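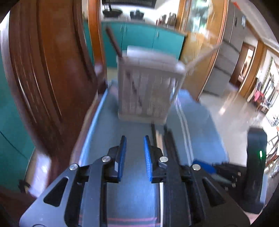

Ívar Østergaard
Data lead, Trodton manipulation set

Trodton: utensil holder subset, data card
Last edited 2026-08-19

Summary

Trodton is a set of demonstrations recorded with hand-held grippers in lived-in homes. This card covers one subset, in which an operator works on a plastic utensil holder with the utensils still inside it. The subset has 1,409 episodes from 17 kitchens. It was collected for training policies that take wrist video and finger opening as input and return a relative pose and a target opening.

The Mernby release contains the full set. Meesuk is the loader. Neither is needed to read the raw files, but the episode index is written for Meesuk and its field names follow that code.

What an episode contains

An episode starts with the fingers open and the holder in view of the gripper camera. It ends when the operator releases the holder and backs away. Each one has:

video, one stream per gripper
finger opening, in millimeters, one value per video frame
gripper pose, relative to the first frame
a text instruction, written after recording
an outcome label: done, partial or failed

Two-gripper episodes are stored as a single episode with two streams. The streams share a clock. The left and right labels refer to the operator's hands and do not change when the arms cross.

Surfaces and placement

Holders are placed on whatever the home offers: tables, counters, chair seats with a towel or other cloth on them. Cloth is tagged separately in the index (surface_soft = 1) and should be kept in the test split. A basket on folded fabric tips more easily than one on a hard top, and the first policy we trained without these episodes closed too high on the sides.

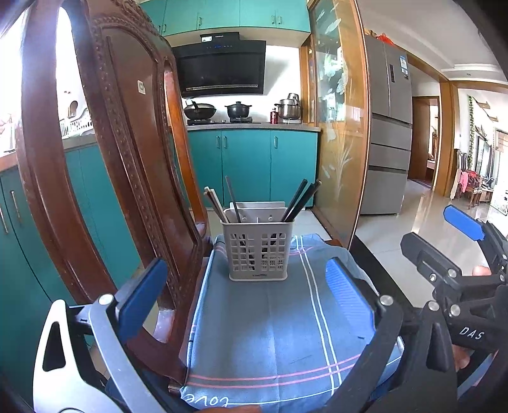 Operators are told to approach with the pads spread wider than the holder and to close only when both pads are level with its sides. Grasping by the rim is allowed if the instruction text says so. Grasping a chopstick in place of the basket is labeled failed, even if the basket moves.

The contents are not standardized. Chopsticks lean in different directions and can cross the path of a finger. We did not straighten them between episodes. If something fell out, the operator put it back by hand after the recording stopped, so the arrangement drifts over a session. Do not treat consecutive episodes as independent samples; split by session_id.

Known problems

Motion blur. Fast approaches blur the holder in the gripper view. These episodes are kept and carry blur = 1. Filtering them out lowers the share of quick motions and makes the trained policy slow.

Slats and grids. Holders with open sides break depth estimates made from the color video. The Belance depth maps shipped with Mernby are wrong on these parts, and we do not recommend them for grasp height.

Bright windows. Exposure is automatic. When the camera turns toward a window, part of the picture may wash out for several frames. Pose tracking usually survives this. Where it did not, the pose file has a gap and the index gives its start and end.

Hands. Operators' fingers show up at the borders of many recordings, mostly in two-gripper work. They are not masked. If you train on the full view, check that the policy does not depend on them; a crop that removes the outer 25 pixels on each side is not enough in most episodes.

Reflections. Glossy floor tile and glass doors cause false feature matches. Tracking was rerun on the affected sessions in October and the old pose files were dropped.

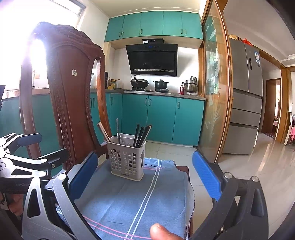
Splits

The test split holds out whole homes. Validation is drawn by session from the training homes and has 50 episodes. Please report test results by surface type as well as overall, with surface_soft on its own line.

Loading

Point Meesuk at the folder that holds index.json, not at its parent. Streams are decoded on request. Set both = true to get the second gripper; the default returns the right one only, including for two-gripper episodes, and gives no warning.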